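Walking Slowly with the Goats of Ulten
By Aisyah Yusof
Apr 21, 2018

The goats decide when the walk begins. I was standing at the gate of the Prornero farm with my rope in my hand and my boots tied well, and my goat, a brown female called Alen, was looking at the hedge. She looked at it for a long time. Then she went, and I went with her.

I had booked this morning in December, when it was dark at four in the afternoon and I wanted something to wait for. The farm lies above the village of Ulten, at the end of a road which the bus does not take. From the stop you walk uphill for half an hour. Mrs Yeoh, who owns the farm together with her brother, meets the guests in the yard and gives each of them a goat according to their height and their patience.

"You are tall, but you are in a hurry," she told me. "So you get Alen."

Before leaving we learned the few things we needed. Hold the rope loosely and stay beside the shoulder, never in front. Do not pull. If the goat stops to eat, you may count to ten and then make a small noise with your tongue. Mine did not care about the noise, but she seemed to like that I tried.

The path goes first through a beech wood and then along a stone wall to the upper meadow, almost 200 metres higher than the yard. We were four guests, and after the first bend we had stopped talking. It was not an unfriendly silence – we were simply busy with our animals.
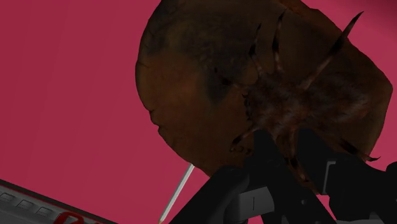 At the meadow the ropes come off and there is tea from a big flask, with bread and the farm's own cheese. The cheese is young and a little sour. Mrs Yeoh told us that she began with two goats and no plan for visitors. A neighbour's daughter asked if she could come along to the meadow one day, and the next week she brought her class.

The way down is faster, for the goats know there is hay at the end of it. Alen walked close against my leg and did not look at any hedge. In the yard she let me scratch her neck, and then she left me for the feeding rack.

Walks take place on Saturdays and Sundays at ten, and on other days by appointment. Children are welcome from the age of six. Bring strong shoes and leave your dog at home.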